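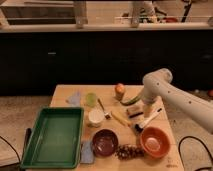 5. Setting up the table for the first sorting run

Category: Guides > Cander arm > Getting started
May – by Mohammed-Awal Eshun
Print this page | E-mail this page

Before you begin this section, the Cander arm must be fixed to its stand and the self-check from section 4 must be finished with a green light. If the light is yellow, please go back to section 4 and do the check again. Do not continue with a yellow light.

The first sorting run is a simple job. The arm picks up household objects one by one and places them into a tray. You will need the following:

– the Cander arm with the standard two-finger gripper
– one table with a flat top, not glass
– one large tray with raised sides
– a mix of objects from your own kitchen or office
– the Dravholm control box and its cable
– the stop button, connected

The objects do not need to be special. A cup, a bowl, a spoon, a marker, a brush, a sponge, a folded cloth and some fruit or vegetables (real or toy) make a good mix. Use hard things and soft things together.

5.1 Placing the tray and objects

1. Put the tray on the side of the table that is opposite to the arm. It is allowed for the tray to stick out a little past the edge of the table, but it must lie flat and not rock when you press on a corner.

2. Place the objects between the tray and the arm. They may be close together. In the first run it is better if they do not lie on top of each other, with one exception: a round fruit may stand on a small container, so that it does not roll.

3. Turn long objects at different angles. A spoon or a cucumber lying diagonally is fine. The software finds the long side by itself and turns the wrist to suit.

4. Put bowls and cups with the opening up. The gripper takes them by the rim.

5. Remove anything that you do not want to be moved. Keys, phones and glasses are often forgotten on the table.

Note: A shiny tray or bowl can reflect the ceiling lamps. If the screen shows an object where there is none, switch off the nearest lamp or move the tray by the width of a hand, and press Scan again.

Note: Small marks written on the table top do not disturb the arm. You can use them to remember where the tray should stand.

5.2 Cables and floor

1. Lead the cables down to the floor and away from the place where you will stand. Leave a loose curve in each cable. A cable which is pulled tight can come out of the control box when the arm turns.

2. On carpet, press the cables flat with your foot or use the clips from the Yakubu accessory bag (12 clips, sold separately as part 149).

3. Pick up balls and other round things from the floor before you walk around the table during a run.

CAUTION: Never step over a cable while the arm is moving. Press Pause first.

5.3 Starting the run

1. Stand outside the reach of the arm and keep the stop button in your hand.

2. On the screen, choose Sort, then Table to Tray.

3. Press Scan. A coloured outline appears around each object that the software has found. Touch an outline to remove that object from the job.

4. Set the speed to 6 or lower. Higher speeds are only for objects which the arm has already handled well.

5. Press Start. The arm moves above the first object, waits for a moment with the gripper open, and then goes down. This wait is normal – it is the last check of the height.

6. When the run is finished, the arm goes back to its rest position and the screen shows a list of the objects moved and the objects missed.

CAUTION: Do not put your hand in to help the arm, even if it is very near to dropping something. Let the object fall. Use plastic cups and bowls until you know the machine.

5.4 If an object is missed

Thin objects such as spoons are the most usual problem. Open Settings > Gripper > Low Pick and switch it on. The fingers will then touch the table lightly before they close.

For a crumpled cloth, choose Soft in the same menu. A cloth that is bunched up is easier to take than one that is folded flat, so loosen a flat one with your hand while the arm is paused.

If the same object is missed after 5 tries, the arm leaves it and continues with the next one. You can save the report and send it to Drodport Service from the Help menu. Please write in the message which kind of table and tray you are using.

Continue to section 6, Teaching your own positions.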